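Trulumbridge, January 2018 - Narell, maker of plain furniture for people who eat lunch at their desks, is bringing back the gray Miver tabletop, the one product in its catalog that has never won a design award and has never been entered for one.

The Miver was dropped in October to make room for a glossy white model called the Sopacua. The Sopacua photographed beautifully and showed every fingerprint in the county. Customers wrote in. Up to 700 of them wrote in more than once, and a few enclosed pictures of their sleeves.

The returning top keeps its medium gray color, its matte finish and its rounded corners, which remain kind to hips. It has a 5-year warranty, up from 3. The warranty covers warping and splitting. It does not cover smudges, scuffs or small marks, which Narell regards as the customer's own contribution to the design.

"We looked at 1056 comments, and the word that came up most was 'fine,'" the company said in a statement. "We have decided to take that as praise."

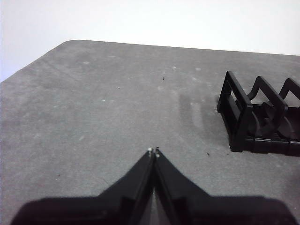

Care remains simple. Wipe the top with a damp cloth, let it dry, and put back whatever was on it. Polish is not advised - it makes the surface shiny in patches, and then we get letters again.

The Miver ships from the Trulumbridge workshop, legs sold separately. The Sopacua will stay in the catalog for customers who own gloves.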